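Information Security Officer (reference 3731)
Brekton, Didcombe office
Full time, permanent

Brekton is looking for an Information Security Officer to join the team that looks after our networks, staff accounts and customer records. The post is based in Didcombe, with up to 2 days a week from home. It reports to Hannelore Tanner, Head of Information Security.

You will watch for and deal with security alerts, check that software updates have been applied, and help staff who receive suspicious emails. You will also write up incidents and keep our response plan up to date. The team covers 19 sites and takes turns on call, one week in every five.
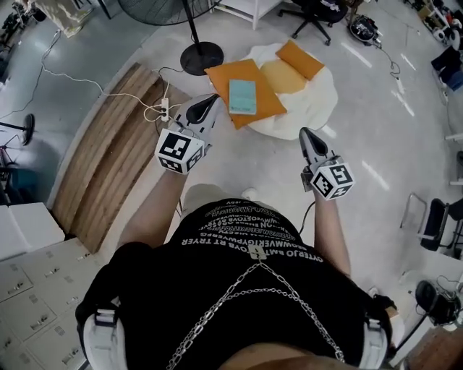 A gripper in each hand, seen from overhead.

You should have worked in a security or network support role before and be able to read server and firewall logs. You must be able to explain a risk in plain words to people outside IT. Experience with Utavent is useful but training will be given. A degree is not required.

The successful applicant will need a background check before starting. We offer 27 days' leave plus bank holidays, a pension and paid exam fees.

To apply, send a CV and a covering letter of no more than 2 pages to the Didcombe office, quoting the reference above. Applications close on August 28, 2023. Interviews last 45 minutes and include a short written task.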